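Follden archive opens court papers of tobacco and rope workers

Print | E-mail

March 9, 2023

The town archive of Follden has opened a collection of court papers from the nineteenth century to the public. The papers were kept for many years in the cellar of the former courthouse at Dravonside, and until now only a few researchers could read them.

The collection has 685 case files. Most of them concern working people of the river district: rope makers, dock hands, laundry women and the tobacco workers of the Cultetti factory, which at its largest employed almost 1,000 persons. Many of the cases are small – unpaid wages, a broken window, a quarrel over a borrowed coat. In 18 files a worker was charged with an attack on an overseer, and these have already received the most attention from historians.

One of the longest files comes from the Macapagal rope yard. A young worker there was accused of striking a foreman with an iron hook after a dispute over fines. The court heard the other workers for two days, and their statements were written down in full. They speak about the hours, the heat in the tar house and the money that was taken from their pay when a rope was found too short. The worker was found guilty, but the sentence was later made shorter after a petition with 600 signatures.

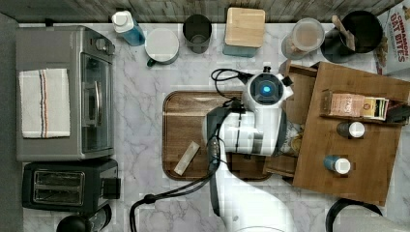

How to see the papers

The files can be read in the reading room at Follden on weekday mornings. Visitors must ask for a file one day before, by telephone or by letter, and may order up to three files at one time. Pencils are allowed, pens are not. Some of the older sheets are weak at the folds and are shown only as copies.

A printed list of all cases, with the names of the parties and the year, is for sale at the desk. The archive also plans a small exhibition at Dravonside in May, where the Macapagal petition will be shown for the first time. Entrance will be free.

Print this article | E-mail this article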